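Search the site Search articles Go

Teaching by hand: the method behind the Trudance recordings

The Trudance project at Utano records people doing small packing jobs with grippers held in their own hands, and trains arm controllers on the result. We spoke to the engineer who runs the recording side. The engineer asked not to be named.

"We dropped teleoperation in September," the engineer said. "It gave clean joint data and poor motion. Operators paused before every contact. With the gripper in the hand they don't pause."

The present set has 634 accepted recordings. The task is to stand grocery packets in a container, using both hands where needed.

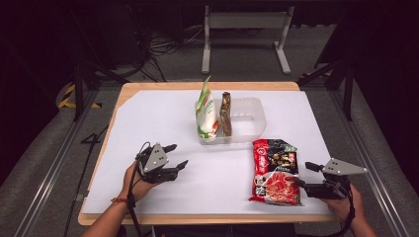
Two packets in the container and a red one flat on the board, between the hand-held grippers.

Soft packaging was chosen on purpose. A rigid block has one shape, and a policy can learn it from very little. "A pouch changes when you squeeze it. The grasp point you planned may not exist by the time the fingers close."

Views are recorded at the head and at the gripper. The gripper views carry most of the contact information, and the engineer is frank about their limits.
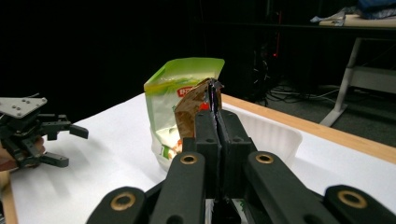
Gripper view: the fingers closed on a crinkled brown panel, with a green and white pouch behind.

"The fingers hide the thing you care about. You see the top of the packet and you infer the rest. The head view fills in some of that, but at a coarser scale."

Training on gripper views alone, the controller finished 61 of 90 test runs. Most of the failures were at release: the packet was let go while leaning and slid down the container wall. Adding the head view helped with placement and did little for release.

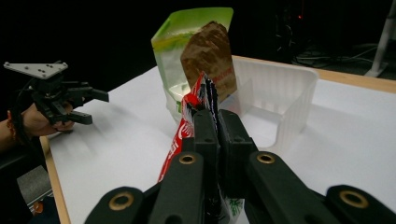

Jaws closed on the lower part of a red and white bag, seen from the gripper.

Grasp height was the other variable. Recordings were sorted into low and high grasps, and a separate model was trained on each. Low grasps kept the packet steadier in transit — but the jaws then had less clearance at the rim. The published model uses both and leaves the choice to the policy.

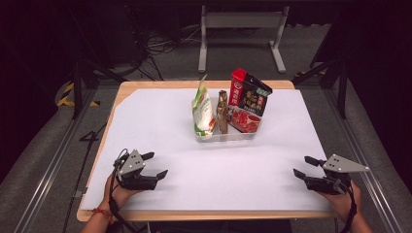
A recording is accepted only if the gripper's position can be recovered for its whole length. Fast wrist turns are the usual cause of rejection. The engineer would like to relax the rule and keep partial recordings, weighted down, but has not tested this.

"I would not claim it transfers to other packaging yet. We have 40 recordings with tins and have not trained on them."

Related items
Mistex: calibrating a wrist camera without a target
Carrasco bench notes: finger pads and wear
Utano on choosing a control rate
Why release is harder than grasping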